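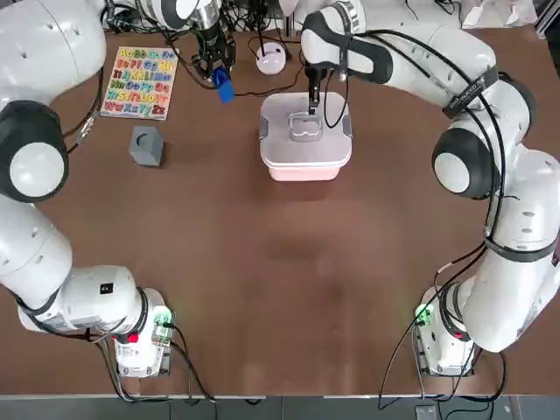

Home | Forums | Arms and Grippers | Events and Visits | Search | Log in

Treloar open day at Idbridge: notes on the two-arm bench
Posted by mk_torque, August 20, 2020

I went to the Treloar open day last month and have finally typed up my notes. Most of the floor was palletising, covered in other threads. I spent my time at the two-arm bench, where the task was the lid of a square food-storage box. The lid has side clips and a raised handle with a recess, and the right gripper goes into the recess from straight above.

Points noted:

Bench height is 920 mm. Both bases are fixed to the same surface, facing each other across the work, with the box towards the back.

Control is Dallero, standard release. The loop delay they quoted was 40 ms from camera to joint command. I had no means of checking it.

The stated success rate for getting a grip on the lid handle was 98 per cent. The poster did not say what counted as a success.

Nizar Harb ran the bench and took questions between cycles. He was clear on what was scripted (the approach) and what was not (the last few centimetres).

Cable management was poor. There are loops from both bases over the front edge and more across the back of the table. I would not accept that on a cell I had to maintain.

----
Re: Treloar open day at Idbridge
palletjack

98 per cent of what? If the box sits in the same place every time I could get that with a taught point and no camera at all.

----
Re: Treloar open day at Idbridge
mk_torque

It was moved between cycles, by hand, within a patch I would put at the size of a dinner plate. The angle was changed too, though never by much. I agree the figure means little without the spread of start positions, and I asked for it. Harb said it would be in the write-up.

----
Re: Treloar open day at Idbridge
fenwick_s

I was there in the afternoon and disagree about the cables. It is a development bench. They swap grippers and cameras on it all the time, and if you put everything in chain you spend half the day taking it out again. What matters is whether a loop can get into the work area, and the wrist leads on the right arm were kept along the links well enough. One link had a strap round it.

The part I thought was weak was the clutter test. They had an alphabet puzzle board on the table, and a small grey cube beside it. These were meant to show that the system ignores things that are not the target. An alphabet board is flat and brightly coloured and looks nothing like a box with a white lid. Put a second white lid down and then we would learn something.

----
Re: Treloar open day at Idbridge
mk_torque

Fair on the clutter. There was a white dome-shaped unit near the box, which is at least closer in colour, but it is much smaller.

On the cables I will hold my position. The lead on the table itself is the one that bothers me. From the wrist camera it crosses the same part of the view as the box.

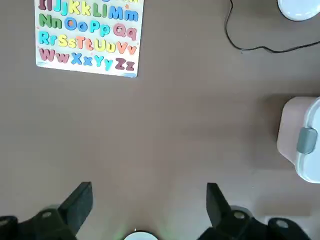

----
Re: Treloar open day at Idbridge
oldspanner

Does the wrist camera do the whole job, or is there an overhead view as well?

----
Re: Treloar open day at Idbridge
fenwick_s

Both are used. The higher camera finds the box and sets the approach, and the wrist camera takes over for the final part of the descent. When I asked what happens if the two disagree, I was told the arm stops and backs off along its own path.

----
Re: Treloar open day at Idbridge
palletjack

Backing off is sensible. Did anyone see it do that?

----
Re: Treloar open day at Idbridge
fenwick_s

Once. It stopped short of the lid, went up, and tried again from the same side. The second try was fine. I do not know whether that goes down as a success in their 98.

----
Re: Treloar open day at Idbridge
palletjack

If retries count then the number should be given per attempt and per cycle, separately. We had the same argument with a supplier at Niltbridge and it took until the acceptance test to get two columns in the table.

----
Re: Treloar open day at Idbridge
mk_torque

Agreed, I will add that to the list for Harb. The list so far is the spread of start positions, retries, and whether the clips were open or shut for the counted cycles. I did not write that last one down and I should have.

----
Re: Treloar open day at Idbridge
oldspanner

Please also ask what the grip force is. A handle like that will flex if you squeeze it, and the fingers looked rigid to me.

Contact the moderators | Forum rules | Back to top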